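Getting dark clothes to stay dark

I wear a lot of black and charcoal, and for years I just accepted that everything went the colour of old dishwater by the second winter. My favourite Gumon jumper was practically green when I gave up on it! So I've been fussing over my washing ever since, and these are the habits that have stuck.

First thing, turn it all inside out. Jeans, jumpers, fleeces, the lot. Most of the fading you see is really the surface getting rubbed by everything else in the drum, so let the side that doesn't show take the battering. Do up zips as well (I forget the zips about half the time and regret it). 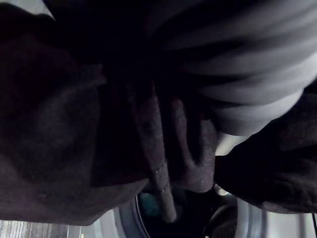

Then there's the fluff problem. Towels are the worst culprits and I won't put them in with anything dark, not even the old grey ones. If a fleece has already picked up bits, give it a good shake outdoors and go over it with a damp rubber glove before it goes in the wash. It's much cheaper than those sticky rollers, and you can rinse the glove and carry on.

Cold water does nearly everything I need. I wash darks at 30 at the very most, on the short cycle, with liquid and never powder, which used to leave chalky streaks down my black trousers. I did try a special dark-wash liquid from Görtz and liked the smell, but I use less than the cap says and top up with nothing. No softener on fleece either, it goes flat and a bit greasy.

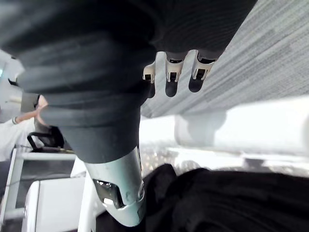 Can you use vinegar on black clothes?
A small splash of plain white vinegar in the softener drawer is fine now and then, and it helps shift leftover detergent. Don't pour it straight on to the fabric and never let it anywhere near bleach.

Drying matters more than I used to think. I had a black cotton shirt on the line all one Wednesday in full sun and the shoulders never recovered, poor thing. Now it's shade or indoors, still inside out, and knits go flat on a towel so they don't grow an extra 6 inches in the arms. If the weather's hopeless I'll tumble on low for 11 minutes just to get the creases out, then hang things up.

Oh, and don't stuff the drum! You want a good hand's width at the top, otherwise nothing rinses properly and you get those pale lines along the folds.

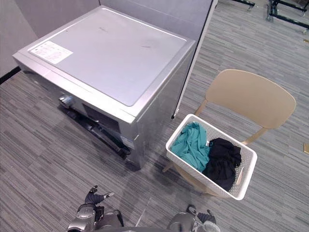

Rostik wrote in to say that a second rinse did more for black jeans than any liquid ever had, and that wearing them up to 8 times between washes did even more than that. I've started doing the extra rinse on jeans too, though eight wears is a bit brave for me with the mud round here.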